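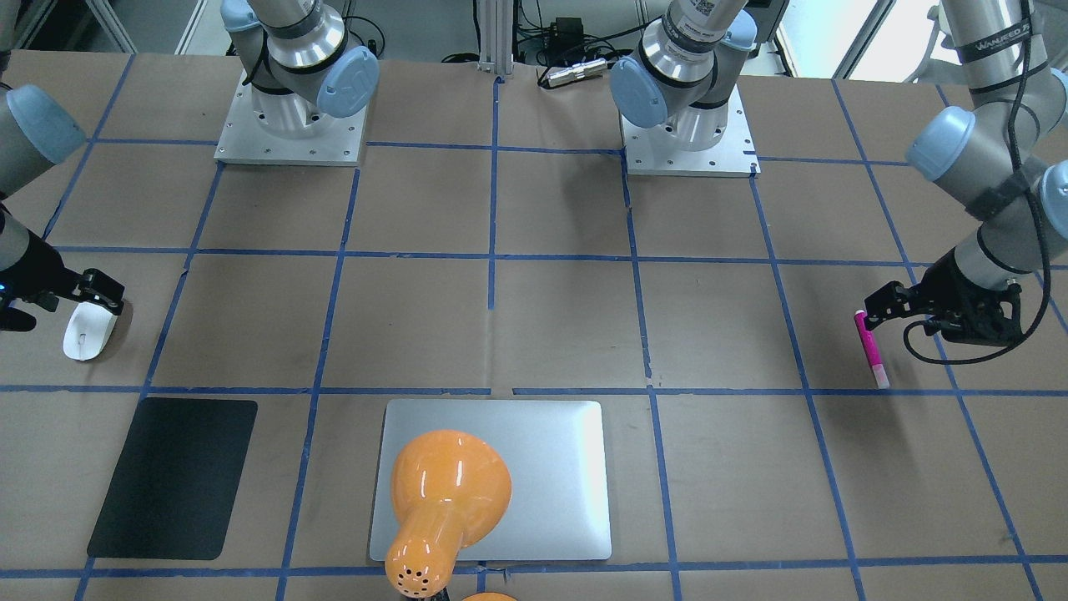
Tape your table before you record a single demonstration. We went without for most of April and ended up with 325 episodes in which everything started in the same comfortable spot, that being where a bored person's hand naturally puts things. A grid cures it. Brown kraft paper goes down first, then blue masking tape in both directions, and you needn't be precious about it: a few of our lines wander and the joins have gaps, and the marker in the gripper touches down just above a line as happily as it would on graph paper.

## Paper and tape

- Buy kraft paper on the roll. Flat sheets curl at the corners, and the model will learn to fear corners.
- Rub the tape down with the back of a spoon. Fingernails work too, for the first three rows.
- Change the paper when it's scribbled on. Halfway through a batch is a bad moment to do it, so check before you start.
- Keep the old sheet until the new one is down and use it as a pattern. Kevin Fahy once did ours by eye, and we had to treat Gruneck as two separate sets.

## Choosing the clutter

Raid the desk drawer. A mouse, a tablet and a lamp head will teach an arm more about household mess than a box of matching wooden blocks, and they cost nothing until dropped. Mix shiny with dull. Polished metal throws highlights that move when the sun does, so either record plenty at different times of day or buy a blind. We did the first on Zullwood and the second on Phelan, and I'd go for the first again, grumbling.

Let things overlap now and then. Real desks do.

## Driving the arms

Twenty minutes a turn, then swap. After that people get clever, and clever demonstrations are dreadful to learn from. Go slowly into the grasp, pause, lift. If you fumble, recover and carry on – a decent recovery is worth keeping. If you fumble and swear, also keep it, provided the sound is off.

Write the label straight after each run. "Pick up marker, left arm" will do. Felton has 800 episodes, and 355 of them were called "test" until I spent a fortnight watching them back with a packet of biscuits.

Oh, and put the caps back on the pens at night.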